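My second winter with the sourdough

Since my move to Saltov I bake my own bread, and many of you asked me by e-mail how it is going. I will try to answer everybody in one post. I write it in June, when the oven makes the kitchen too hot, so I have time to think about what I learned in the cold months. 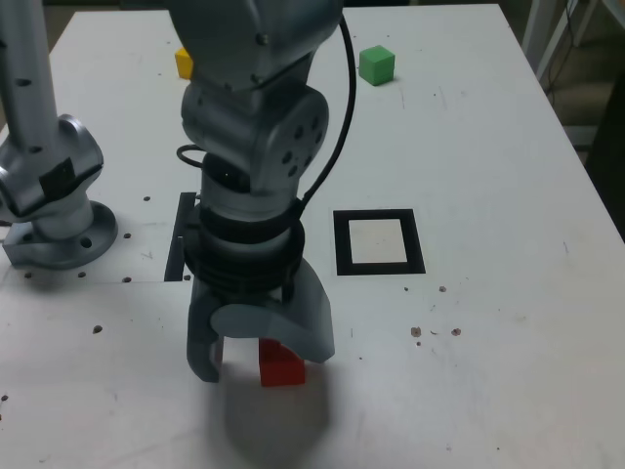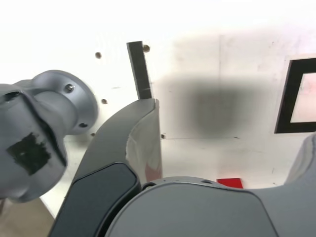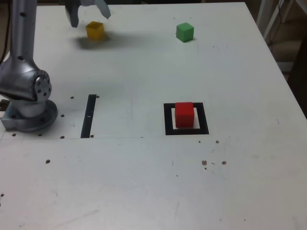 Gray arm, three times.

My first problem was the starter. In my old apartment it doubled in 4 hours and I never worried about it. In Saltov the kitchen looks to the north, and the same starter, with the same flour, needed the whole day. I thought that I had killed it. I bought new flour, I changed the jar, I even carried bottled water home from the shop. Then I put a thermometer next to the jar and I understood that it was simply too cold for it. Now the jar stands on top of the refrigerator, close to the wall, and it is happy there.

The second problem was my impatience. The recipe I used was written for a warm kitchen, and it told me to shape the dough after 4 hours. I obeyed the clock, and I got six loaves in a row which were flat and heavy like a roof tile. My neighbors were very polite about them. Today I look at the dough and I wait until it moves a little when I shake the bowl. Sometimes this is at midnight, and then I put it in the refrigerator and go to sleep.

For flour I use 400 grams of white and some 40 grams of rye from the mill in Lestumow. The rye is dark and smells of the field. With more rye the bread tastes better to me, but the crumb becomes sticky and my family leaves it on the plate. The white flour comes from the supermarket and I am not ashamed of it.

I bake in an old iron pot with a lid, which I found at the flea market in Fiton. The lid does not close well on one side. It is heavy, and I burned my wrist on it twice, both times while I was taking the lid off with a thin towel. Please buy real oven gloves.

A reader asked if the bread stays fresh for long. With us it is good until the third day, and after this I make toast, or I cut it in cubes and dry it for soup. I do not freeze it, my freezer is full of plums.

Next time I want to write about the plums.

Recent posts
Cherry soup, the cold one
The bus from Saltov to Fiton
Why I gave up on the balcony tomatoes
A weekend in Lestumow

Contact | Copyright by the author, please ask before you copy | Back to top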